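About Mandeo Records

We put out records by people who play instruments, mostly in rooms too small for them.
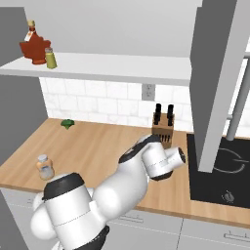

A kitchen counter, with knife block.

Mandeo Records started as a way to get one album out of a closet. The album was a live organ trio date called Zovano, recorded over two nights in May and then left in a shoebox while every label we wrote to explained that organ trios were having a quiet year. We pressed 385 copies ourselves. They sold, slowly and then all at once, to people who wrote us long letters about the bass pedals.

That was 12 years ago. The letters still come, and we still answer them, although the one asking for the drummer's exact cymbal setup took us most of a summer.

We're a small label with two full-time employees and a part-time bookkeeper who prefers country. We release jazz, soul, and the wide muddy strip between them where a lot of good players end up living. If a saxophonist comes to us wanting to make a funk record, we say yes. If a funk band comes to us wanting to make a ballads record, we say yes and order fewer copies.

Most of our sessions are cut live at Murakami, a former piano showroom with a good floor and a bad elevator. Bands with a Hammond are asked to bring friends. We keep overdubs to a minimum, partly on principle and partly on account of the hourly rate.

Nudetti is our reissue line, for albums that went out of print before anyone noticed they were in it. We work from the original tapes when they can be found, pay the musicians or their families first, and print the liner notes large enough to read. A Nudetti pressing runs up to 3,000 copies – a number that still makes our bookkeeper lie down.

Demos are welcome. Send two or three tracks, tell us who's playing, and please leave out the paragraph comparing yourselves to Miles. We listen to everything, usually within a couple of months, and we write back even when the answer is no.

Page last updated 11 Sep 2024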